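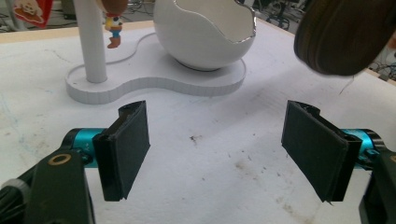

Section 4: Getting your discs into Pellik

By now you should have Pellik installed and pointing at an empty music folder. If you haven't, go back to Section 3 and do that first. I wrote this part after copying my own shelves across, 873 discs of mostly piano and chamber music, and I made nearly every mistake going, so you may as well have the benefit of them.

Before you start

You'll need a disc drive (a cheap external one is fine, mine is), a soft cloth and plenty of free space. My 873 discs took up about 228 gigabytes in a lossless format. Yours will differ depending on how long the discs run, and a shelf of short recitals takes up far less than a shelf of operas.

Caution: plug the drive straight into the computer. I ran mine through a hub for the first week and had to do a whole pile of string quartets again.

4.1 Ripping a disc

1. Open Pellik and click Settings, then Import.

2. Set the format to FLAC. You can always make smaller copies later for the car, but you can't put back what you've thrown away.

3. Tick Check each track twice. It's slower, yes! Leave it ticked.

4. Untick Eject and start next. It sounds handy, but it files the disc before you've had a chance to look at the names.

5. Wipe the disc from the middle outwards, put it in, and wait for the track list to come up.

6. Click Look up. Pellik will offer you one or more matches from its online list. Choose the one whose catalogue number agrees with the spine of the case.

7. Read the names before you click Import. Go on to 4.2 if they look wrong, and with classical discs they quite often do.

Note: if no match comes up, type in the album title only and import anyway. You can do the rest with a cup of tea on another day.

4.2 Sorting out the names

Most of these programs were built for songs, with one artist and one title, and that falls to bits as soon as you have a sonata in four movements. I have a lovely old Palacios disc of Matilde Fonseca playing Armindo Valente's piano music, and the first time round it came up with Valente as the artist, Fonseca as the composer and every single track called "Allegro".

1. Select all the tracks that belong to one piece. Hold down Shift and click the first and last.

2. Right-click and choose Group as work.

3. Type the name of the piece in the Work box, with the key and number if it has them. Pick a style and stick to it — I write "Piano Sonata No. 2" every time, never "Sonata for Piano 2" or anything else.

4. Put the composer in Composer, surname first.

5. Put the players in Performer, one to a line. The conductor has a separate box further down and it's easy to miss.

6. Leave Artist alone. Pellik fills it in from Performer when you save.

7. Click Save, then look at the disc in the main window to check the movements are in order.

Caution: don't use Tidy all names. It strips out anything in brackets, and on my collection that took the opus numbers with it. There's no undo.

4.3 Box sets

Make one album for the whole box and give each disc its number in the Disc field. If two discs have the same number, Pellik plays both first tracks, then both second tracks, and so on (I listened to a good ten minutes of a very odd symphony before I worked that out).

For a really big box I do a few discs at a time. The one I bought from the shop in Tavcombe took me from March until well into the summer, and I enjoyed it far more for not rushing.

4.4 Playing it on the Melum

1. Switch on the Melum and wait for the steady light.

2. In Pellik, click Share, then Find players.

3. Choose your Melum and type in the code from its display.

4. Click Send list. The first time, this can take a while.

5. On the Melum, press Library and try a piece with several movements. You're listening for gaps. If there's a little silence where the music should run straight on, go to Playback and turn on Gapless.

Note: the Melum shows only the first 600 works under any one heading. If things seem to be missing, browse by composer and they'll turn up.

Backing up is in Section 5. Please do that before you put the discs in the loft.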